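Prorneo Gripper Bench – Set-up Guide
Part 4: Comparing grippers in the simulated living room

Last updated: 20/11/2020
22 shares | 4 comments

This part assumes you have installed the Kernalbridge controller plug-in (Part 2) and that the arm homes without errors (Part 3). It covers loading the living room scene, checking the views, and running the same set of grasps with two or more grippers so the results can be laid side by side. Allow an afternoon the first time through.

4.1 Load the scene

1. Start the bench and wait for the status line to read Ready.

2. Open the Scenes menu and choose Irncombe Living Room. The first load is slow while the fabric and marble textures are cached. Later loads take a few seconds.

3. Set the arm mount to Pedestal. Do not use Floor with this scene. The sofa seat falls near the limit of the arm's reach when it is mounted low, and the wrist will run into its stops.

4. Under Objects, choose the Soft Seat set. All objects in this set are placed on the sofa and settle under gravity before the arm is released.

5. Press Home, then Approach. The arm should come over the seat and stop with the fingers pointing straight down.

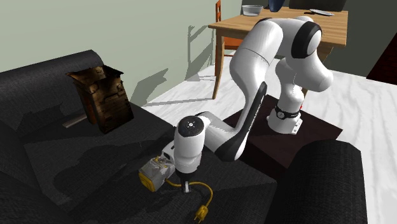
Figure 4-1. Arm at the approach pose over the sofa seat, room view.

6. Check that the fingertips have stopped just clear of the cushion. If they are sunk into the fabric, the tool length is wrong. Go to Tool > Geometry and re-enter the length for the gripper you have fitted, then repeat step 5.

Note: The furniture behind the arm is part of the collision model. If you add your own waypoints, leave clearance on the table side of the room. The elbow swings wider than most people expect when the wrist is turned past its mid position.

Caution: Do not drag objects by hand after they have settled. The bench will let you, but the contact solver keeps the old resting position until the next reset and the first grasp will be thrown out.

4.2 Set up the views

You will want at least one room view and one wrist view. The room view is for checking the approach. The wrist view is for judging finger placement, and most of the scoring is done from it.

1. Open Views and add Room A. Leave the default height.

2. Add Wrist. Set the mounting offset to 10 cm for the Bundgaard parallel gripper. For other grippers, use the offset printed on the data sheet, or start at 10 and adjust until both fingertips can be seen at full opening.

3. Turn on Shadows in the room view. They can be turned off in the wrist view if the picture is too dark to work with.

4. Lock both views. An unlocked view will drift if you bump the mouse wheel, and two runs taken from different positions are awkward to compare later on.

Note: Dark fingers against dark upholstery are hard to make out. Raise the wrist view exposure one or two steps before you change any of the lights. Changing the lights affects every view, and the runs you have already saved will no longer match.

4.3 Run the first gripper

1. In the Compare panel, create a new session and name it after the gripper.

2. Set closing force to Low and finger speed to Slow. Keep both settings the same for every gripper in the session.

3. Choose a grasp target. Begin with a thin part. Thin parts show up misalignment much sooner than blocky ones.

4. Press Step. The gripper will close in small increments, pausing after each one.

5. At each pause, look at the wrist view and check the fingertips against the target.

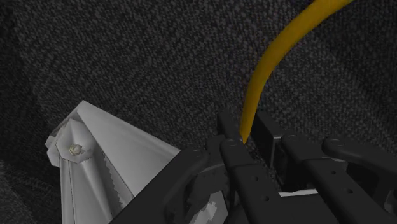

Finger alignment is the first thing to score, ahead of grip force or cycle time. Both fingertips should come at the target evenly, with neither one pushing it sideways. A curved target makes this harder to judge, so work from the bit that lies between the fingers and ignore the rest of the curve. In the wrist view for this section, that means the lower tip of the yellow piece between the two black fingertips. The long sweep above it has no bearing on the score. Check as well that the links behind the fingertips are clear of anything lying alongside – a neighbouring part close to the outer link can spoil an otherwise good grasp on the way up.

6. Enter a placement score from 0 to 4, where 0 is a clear miss and 4 is centred with no visible offset.

7. Press Continue to finish the close, then Lift. Record whether the target is still held when the lift ends.

8. Press Reset and let everything settle before going on to the next target.

Caution: If the solver warning light comes on during a lift, discard that grasp. Do not average it in with the others. The usual cause is a finger pad that has been set too stiff for a soft surface.

4.4 Change grippers

1. Home the arm and press Release Tool.

2. Choose the next gripper from the Tools list and press Fit.

3. Re-enter the tool length and wrist view offset. Neither one carries over from the last gripper.

4. Repeat section 4.3 with the same targets in the same order.

A full comparison of two grippers on the Soft Seat set comes to around 206 grasps with the standard repeat settings. If that is more than you need, lower the repeats. Leave the list of targets alone, as the report template looks for all of them.

Note: Wider grippers may touch the backrest when working on targets at the rear of the seat. Turn the wrist a quarter turn and try again before you mark the target as out of reach.

4.5 Check for side contact on tall objects

Tall objects need a separate check, as a gripper that does well from above may be poor from the side.

1. Place the tall object on the seat cushion farther from the room view.

2. Choose Side Approach and set the standoff to Medium.

3. Switch to Room B, which looks down on the sofa from one end and takes in both the gripper and the base of the arm.

4. Step the arm in until the fingers are beside the object, and stop before contact. Check the distance between finger and object, and check that the wrist is clear of the armrest.

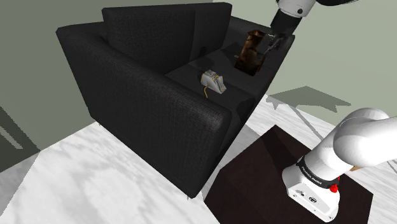
5. If the object is leaning, do not straighten it. Score the approach as it stands and tick Tilted on the score sheet.

6. Close, lift and score as in section 4.3.

7. Save the session. Reports go to the Compare folder unless you have set another location in Part 2.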